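Boletín de Wurkomel · 31 Jul 2019

Desde el taller: lo que hemos aprendido cuidando la celda de las flores

Queridos lectores, ya tocaba volver a escribir sobre la celda de dos brazos, que es de lo que más nos preguntáis cuando venís de visita (y nos encanta que preguntéis, aunque luego se nos enfríe el café). La llamamos la celda Brotevlow desde que la montamos en febrero, y quien la conoció entonces se acordará de un marco de aluminio medio desnudo y de una mesa que bailaba cada vez que arrancaba un brazo. Ha mejorado mucho, y casi todo lo que ha mejorado se debe a pequeñas tareas de mantenimiento que no lucen nada y que hoy queremos contaros con un poco de calma.

Empecemos por el marco. Los perfiles de aluminio son agradecidos, se cortan, se atornillan y se cambian de sitio en una tarde, pero las escuadras se aflojan con la vibración. Al principio apretábamos cuando algo sonaba raro. Ahora hacemos una ronda fija: primero los postes traseros, después la barra horizontal del fondo y por último los apoyos de las bases. Si una base se mueve, aunque sea lo que mide una uña de canto, el brazo sigue creyendo que está donde estaba, y entonces los tallos acaban golpeando el borde del jarrón. Nos pasó durante una semana entera y le echábamos la culpa al programa, pobre programa.

El papel en blanco y negro de las paredes también tiene su mantenimiento. Se despega por las esquinas cuando aprieta el calor, así que conviene pasarle la mano de vez en cuando y reponer la cinta por detrás. Si cambiáis un paño, hacedlo con los brazos recogidos y la celda apagada.

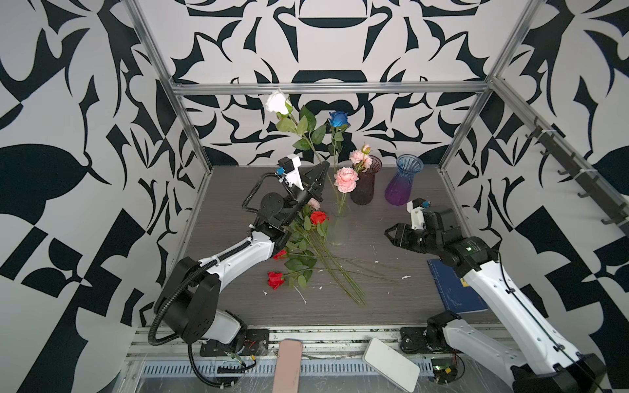
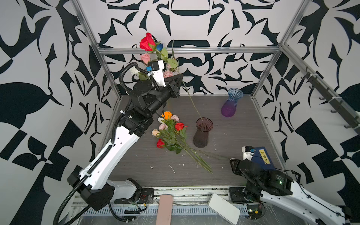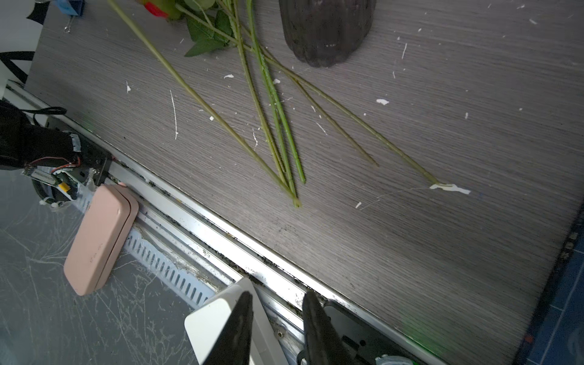
Tiempo de lectura: 4 minutos

Los cables merecen párrafo propio, y hasta un boletín propio si nos dejaran. El tubo corrugado negro que sube por el brazo izquierdo necesita holgura de verdad. Fijaos en el bucle tan amplio que hace cerca de la muñeca mientras la pinza sostiene el ramo en alto: lo dejamos así después de haberlo llevado muy pegado al brazo, todo muy recogidito y muy elegante, hasta que un giro largo nos arrancó un conector. Con las bridas, lo mismo. Apretadas lo justo para que sujeten, y las puntas cortadas a ras, que luego uno mete la mano y se acuerda de todos nosotros.

Las pinzas se revisan antes de cada sesión. Miramos que los dos dedos cierren parejos, que no haya juego en los tornillos del soporte y que no se haya quedado ninguna hojita enganchada. Las flores artificiales parecen inofensivas, pero se deshilachan, y una hebra basta para que la pinza crea que ha agarrado algo. Llevamos 3,318 ciclos anotados en el cuaderno de la celda, y a los 3,000 hicimos la primera revisión larga, con los dedos desmontados y limpieza a fondo de las guías. La siguiente la haremos antes, ya os lo decimos, viendo la suciedad que salió.

Y hablando de suciedad: la foto tomada desde la muñeca es la menos favorecedora de las tres, y la que más nos sirve. De lejos la mesa tiene un pase, pero desde ahí se ve el polvo del perfil delantero, con sus motas negras metidas en las ranuras, y la banda perforada pidiendo un trapo. ¡Y los trocitos blancos por todo el tablero! Para las ranuras usamos una brocha seca y el aspirador pequeño. Nada de soplar aire, que solo cambia las migas de sitio y las acerca a las placas y a los cables sueltos que hay junto a la base.

Las cámaras de muñeca se limpian con paño de microfibra, sin líquido, y después se comprueba que el soporte no haya girado. El truco que nos pasaron los amigos de Pramanik es guardar una captura de referencia con la pinza en reposo y compararla con la del día. Si el borde de la mesa no cae en el mismo sitio, se recalibra antes de empezar y se acabó la discusión.

Nos quedan 4 cosas pendientes: cambiar el tramo más castigado del corrugado, ordenar de una vez los cables de la base izquierda, pedir dedos de repuesto a Sindley y vaciar el perfil delantero, que tiene cierta tendencia a convertirse en estantería. Quien quiera echar una mano con los cables, que avise en el taller y le guardamos sitio. Se agradecen dedos finos y paciencia, y el café lo ponemos nosotros.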